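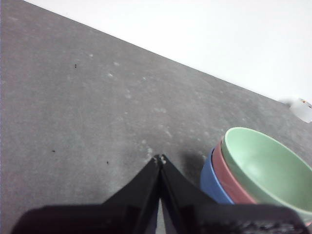

Marit Dunleavy

Speaker notes, Clurkia workshop, afternoon session
Working title: Who checks the checklist?

Start without the title slide. They have the program, they know who I am.

Opening. I was asked to talk about good practice in tabletop manipulation and I said yes before I read the Mirnel guide from front to back. Now I have read it. I agree with most of it and I doubt that it does what its authors think it does. Say that early so the Mirnel people in the room can decide whether to be annoyed.

What the guide asks for, quickly: write down the task, write down the start state, say what counts as success, report every attempt, note every time a person stepped in. Fine. Who would argue? Pause here. Then: so why can I still not compare two papers on stacking bowls?

Section one: the word "done"

Bowls are a good test of a rule because everybody thinks they know what a stack of bowls is. Ask the room: three bowls nested, is the task finished? Most hands will go up. Then ask whether the gripper has to be clear of them. Does the order of colors matter? What if the top bowl sits a little crooked? Hands start going down.

The guide says success must be "clearly defined." It does not say how anyone outside the lab would know that it was. At Berach we had a definition that all of us had signed off on, and two people scoring the same recordings still disagreed, mostly over bowls that were inside each other but tilted. Our definition said "nested." One scorer took that to mean touching at the bottom. The other took it to mean not falling out.

My proposal is boring. Put pictures in the definition. A few that pass, a few that fail, and above all the ones you argued about. If you have no pictures you argued about, I don't believe you looked.

(If time is short, skip the next bit and go to the slide.)

Side point on wrist cameras. People like to score from the wrist view because it is close and the bowls look big. It is also the view where the fingers get in the way. From one angle the lower half of the stack can be hidden behind the hand. A scorer who can't see the rim will guess, and a tired scorer guesses "success." The rule should say which view was used for scoring and what happens when that view is blocked. "Mark as unclear" is a perfectly good answer. Hardly any score sheet I have been sent has a box for it.
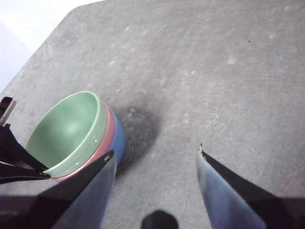
Green over pink over blue, with the fingers open. Is this scored yet?

Leave the slide up. Let them look. Don't help.

Points to draw out if they don't come from the floor:
One fingertip is still over the rim. Does your rule care? Ours didn't say.
There are small drops of water on the outside of the green bowl. Does your start state mention water? I have never seen one that did, and a slick rim is a different task as far as the fingers are concerned.
The table is scuffed and speckled. I don't mind that, I would only like it written down.

Section two: big numbers

The Kocsis template has a box at the top for the number of episodes, and it is the first thing anyone reads. I have had people tell me with great confidence that 1,000 is the minimum for a serious claim. I asked where that came from. It came from another talk.

Our own set at Berach has 2,022 episodes. I would give up a good part of them for a reliable note on who reset the table and how. We found long runs where the bowls went back to nearly the same spots every time, probably because whoever was resetting had got used to it. So what do 2,022 episodes tell you about a bowl placed somewhere else? Less than the number suggests. The template has no box for resets. We filled it in correctly and it hid the problem.

Section three: what I would keep

I don't want to be the person who flies in to say standards are useless. Keep the rule about reporting every attempt. Keep the rule about human help, but make people say what kind. A nudge to a bowl and a stop for safety should not go in the same column.

Drop the self-graded compliance score. I have yet to see a lab give itself a low one.

Add an outside read: send another lab your written rules and some unlabeled recordings and see if their scores match yours. It costs an afternoon or so, and it is uncomfortable. Ours was.

Likely questions

"Isn't this too much work for small labs?" Some of it, yes. The pictures aren't. They already have the recordings.

"Would automatic scoring fix it?" Somebody has to tell the scorer what nested means. Back to section one.

"Has Mirnel agreed to any of this?" No. They said a revision might come in January. I will read it when it does.

Put the score sheet back up for the discussion and hand over the mic.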